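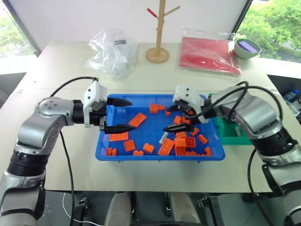
## 4. First pick test with both arms

Do this section after homing (section 3). Have the emergency stop within reach.

1. Set the blue tray in the center of the table, between the two arms. The green tray goes to its right.
2. Fill the blue tray with orange bricks of mixed sizes. Spread them so none sit higher than the tray's sides.
3. Check the cable on top of each arm. It needs a loose loop up to the gripper housing. A tight cable will pull out of its connector at full reach.
4. Start the Forkura controller and load the profile `latier_pick`.
5. Set the speed limit to 30 percent.
6. Jog the left gripper to the left edge of the tray with its fingers open, then stop.
7. Jog the right gripper down into the bricks. Stop when the fingers touch.
8. Read the right wrist encoder. It should show between 898 and 1,005. If it doesn't, repeat section 3.
9. Close the right gripper on one brick, lift, and release it over the green tray.

**Caution:** Don't reach into either tray while the drives are on. The fingers are pointed and the grippers don't sense hands.

**Note:** Flat plates are harder to pick than two-by-two bricks. Start with the bricks.

**Note:** Booker Van Dusen's build uses the older Zerard firmware, where the encoder reads 1,000 at home. Update before step 4.

Log the result on the bench sheet and go to section 5.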